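Descaling and Rebalancing a Dish Rack Drainage Setup

Revised 2020-07-31 by Vilja Hakala

These instructions cover a freestanding dish rack that drains through a tray into the sink. They were written for the Slanina rack and tray, but apply to most two-piece sets. If your rack has a built-in spout, skip step 5.

What you need

White vinegar or citric acid
A soft brush and an old toothbrush
A small level
Thin rubber pads, self-adhesive
A measuring cup
A dry towel

Before you start

Remove all dishes and set the rack aside. Check the tray for cracks by holding it up to a window. Hairline cracks near the drain lip will leak onto the counter, and no amount of leveling will correct that. Replace the tray if you find one.

Check the rack for chipped coating. Small chips on the feet can be sealed with appliance touch-up paint. Let the paint cure for the time given on the label before the rack goes back in the tray.

Descaling

1. Mix one part white vinegar with one part warm water. For citric acid, dissolve 20 grams in 1000 ml of warm water. Do not combine either solution with bleach.

2. Lay the tray flat in the sink and plug the drain end with a folded cloth. Fill the tray until the scale is covered. Leave it for 30 minutes.

3. Brush along the channels toward the drain end. Use the toothbrush in the corners and under the lip. Heavy scale may need a second soak -- do not scrape it with a knife.

4. Rinse with cold water and dry. Wash the rack separately with dish soap, including the undersides of the feet.

Leveling

5. Place the empty tray on the counter with the drain lip over the sink edge. Set the level along the long side. The far end should sit slightly higher than the lip.

6. If it does not, add one rubber pad under each far corner. Add a second layer only if the bubble still shows the tray level or tipping away from the sink.

7. Check side to side. This direction should be level. Correct it with a pad on the low side only.

8. Pour a cup of water in at the far end. It should reach the sink without pooling. Dry the counter first so that any leak will show.

Loading

Stand plates on edge with a gap between them. Put the heaviest plates nearest the middle of the rack. Weight at one end can compress the pads and change the slope.

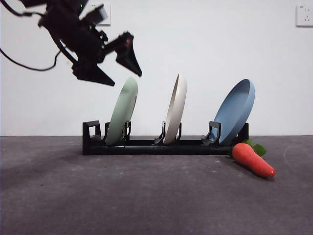 Plates in a rack.

Bowls should lean forward so that the foot ring does not hold water. Cups go upside down at a slight angle if the rack allows it. Keep wooden utensils out of the tray.

Maintenance

Empty and wipe the tray daily. Descale once a month in hard water areas, or every three months elsewhere. Repeat step 8 after each descaling.

Rubber pads lose grip over time. Replace them in full sets -- mixing old and new pads gives an uneven height.

Thanks to Njoroge Makokha for the correction to step 7. The earlier version had the pad on the wrong side.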